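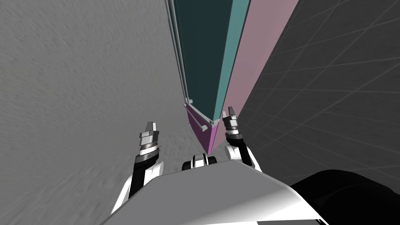

Storage in Small Apartments: Term Project Report
Interior Planning II, February
By the Gemutier project group

Starting point for this was simple. Small apartments, too much stuff, what do people do with it? We picked one building in Ovar, the Bostus block near the station, because two of us had access to it and the landlord said yes by email. All units are one-bedroom or studio. Floor area is 600 square feet on the plan for the biggest type, smaller for the rest.

Method. We visited 6 apartments. Tape measure, notebook, sketch plan of each. Measured every closed storage piece (closets, cabinets, drawers, under-bed) for width, depth and height inside, not outside. Open shelves got measured too but kept separate. Then a short interview, mostly the same five questions, sometimes the talk went somewhere else and we let it.

The questions were: what do you use every day, what have you not touched this year, where do you put things when guests come, what is the most annoying door in the apartment, what would you buy if you had one more wall. The door question was added late and ended up giving the best answers.

Results. Total closed storage across all the visits came to 2,533 cubic feet. Bigger than we guessed before starting. The problem is where it is. A lot of it sits above shoulder height, and people told us they only go up there for suitcases and holiday things. Two residents didn't know what was on their top shelf. One found a fondue set while we were standing there.

Depth matters more then height, at least in this building. The hall closets are deep and narrow so the back half gets lost. Shoes go in front, everything else goes behind the shoes, and then it's gone. One person had put in pull-out wire baskets and her closet was the only one where she could list the contents without looking.

Kitchens were the opposite. Shallow wall cabinets, all full, all used. Nobody complained about them except for the corner one, which everybody hates. The hinge on it hits the oven handle in the mirrored floor plan. Has to be a drawing mistake from when the units were flipped.

Tall cabinets: 5 of the residents had bought at least one freestanding tall unit. Mostly next to the bed or by the front door. Reasons given were price and being able to take it along when moving. Not all were fixed to the wall, we did tell them.

The Bang comparison. Our plan was to do the same visits in the Bang development across the river, which has built-in storage walls. We only got the floor plans, no visits, so that part is thin. On paper they have less volume but almost all of it is reachable without a step stool. Would be worth doing properly next semester.

Problems with the study. Small sample. All one building. People cleaned up before we came, which changes the answers on the guest question. Also our second tape was metric and we had to convert everything from it, possible rounding errors in the bedroom numbers.

What we would recommend: shallower hall closets with full width doors, drop the corner cabinet or turn it into drawers, and put a rail or pull-down on the top shelf. Cost not worked out yet, see apendix when its finished.

Last updated: February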